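Prondeck Support / Cell Operations
Ticket 726
Subject: Door pulls on household appliances, grip force and release rule
Opened by: Kamonchanok Petchrat
Assigned to: Cell practice group
Priority: Normal
Status: Open, rule change pending

Problem
The Kulliso arm stops with a force fault during the door task on the toaster oven. The fault is raised in the pull phase, after the gripper has reported closed. Log shows 5 faults in 177 runs. No fault on the approach and none on the return to home.

Expected
Rule 2 of our handling sheet says the arm may pull on a fixed handle only along the arc of the hinge, with the force limit set for that handle. A stop in the pull phase counts as a rule breach even when the part is undamaged.

Checked so far
Gripper calibration: in date, no drift.
Force sensor zero: redone with the gripper open and clear of the table. Fault came back on the next batch.
Controller version: same as the Tanasarn cell, which has no faults on its own door task.
Hinge arc in the task file: wrong. The file still had the arc from the February setup. The oven has been moved and turned since then, and the pivot point was never taught again.
Force limit: set to the site default. No entry for this handle.

Reply from Fovero integration desk
An old arc will do this. The gripper holds its line, the door follows its hinge, and side load builds up until the limit trips. Please do not raise the limit to clear the fault. Teach the pivot again, run at reduced speed, and send us the force trace. Attach one view of the grip from outside and one from the gripper camera, with the cell in its normal layout.

Update from K. Petchrat, Aug 21, 2024
Pivot taught again from three points on the door edge. Reduced speed run done with one person at the stop button and the table side clear - same as for any first run after a change. Trace sent separately. Views attached. 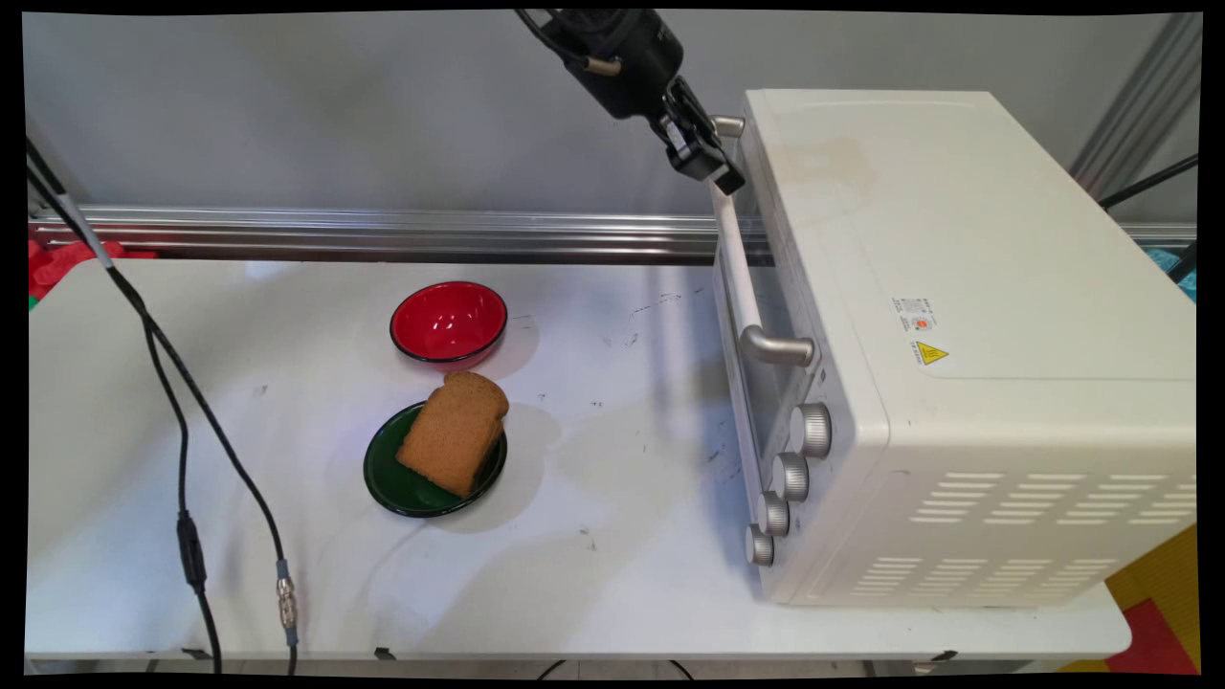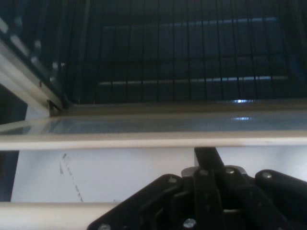
Two items remain before this can close. The task file needs a check that refuses to start if the appliance pose is older than the last layout change. At present the operator has to remember it, and the handling sheet does not mention it at all.

The second item is release. Our sheet says "open gripper when motion ends" and gives no force condition. I propose: hold position, wait for side load to fall below the release value, then open. If it does not fall, stop and call the operator. Do not open under load.

Fovero to confirm the release value. Full speed stays locked until then.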